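About Us

Hi, I'm Loubna, and I run Gronow Signal & Paging out of a two-story brick building in Harnham with my business partner Jintana Mahawong.
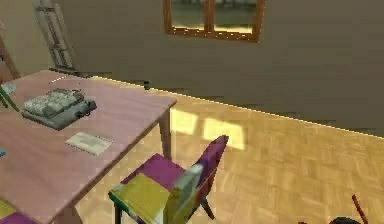
We sell, repair and set up the stuff that makes sure people in a building hear (or see, or feel) what they need to. Overhead paging, door intercoms, loud bells, break buzzers, talk-back speakers for loading docks, the little amplifier in the closet that hums and that everybody is scared to touch. If it has two wires and a volume knob, one of us has probably had it open on the bench.

I got into this by accident. I was answering phones for a lumber yard and their paging horn died in the middle of June, right when the yard was at its busiest. The guy who'd installed it had retired to somewhere with a beach, so I got handed a screwdriver and a photocopied wiring diagram. It took me three days and I blew two fuses, but I got it going, and I was so pleased with myself that I paged the whole yard just to say hello. My boss was less pleased! But he started lending me out to his friends' businesses, and after a couple of years of that I figured I might as well print a business card.

Jintana came from the other direction. She's a proper technician, went to school for it, and spent years at Vekbridge building intercom panels for apartment lobbies. We met because I kept calling their support line with questions that weren't in the manual, and I kept getting her. When Vekbridge moved its repair work out of state she called me for a change and asked if I had room for another bench. I didn't, but I said yes anyway and we moved the filing cabinets into the hallway. They're still there.

These days it's the two of us plus three employees. Jintana runs repairs, I do the quoting and most of the site visits, and whoever picks up the phone is somebody who can help you. We don't have a menu you have to press your way through. I've installed enough of those for other people to know how I feel about them.

Who do we work for? All kinds of places. Schools are the biggest chunk, then machine shops, churches, a couple of grocery stores, one bowling alley (great people, terrible acoustics) and a lot of small medical offices. Right now we look after 74 sites on a regular service plan, and we do one-off jobs for pretty much anybody within a couple hours' drive. If you're farther out than that, you can mail us your equipment and we'll fix it here and mail it back. Please take the batteries out first.

On the product side we carry door stations and horns from several makers, and we put together one thing of our own, the Sketier. It's a zone controller for small buildings, meaning you can page just the warehouse and leave the front office in peace, or ring the back door bell only where there's someone to answer it. Jintana designed it because the ones on the market were either made for airports or made so cheaply that the relays stuck after one winter. We've built 739 of them so far, all by hand in the back of the shop, and each one gets run overnight before it goes in a box. It comes in one color, gray. People ask. It's going to stay gray.

A few things folks usually want to know before they call:

Yes, we work on old systems. I like old systems. If your building still has the original speakers in the ceiling there's a decent chance they're fine and it's the amplifier that's had it, so let us take a look before somebody talks you into ripping it all out.

Yes, we can hook paging into a newer phone system. Sometimes it's a ten-minute job and sometimes it takes an adapter and a fair bit of muttering. Tell us the make and model of your phones when you write and I can usually say which.

No, we don't do burglar alarms or fire alarms. Those need different licenses and we're happy to leave them to the people who have them. We do get along with most of the alarm companies in the area, so if your job needs both we can work around each other.

Estimates are free if you're in or near Harnham. Repairs have a flat bench fee, and it comes off the bill if you go ahead with the work.

If you want to stop in, the counter's open from 8 in the morning until 4:30, and there's parking around the side. Ring the bell by the door. It's very loud, sorry, it's the demo unit.

— Loubna Ait Brahim, Gronow Signal & Paging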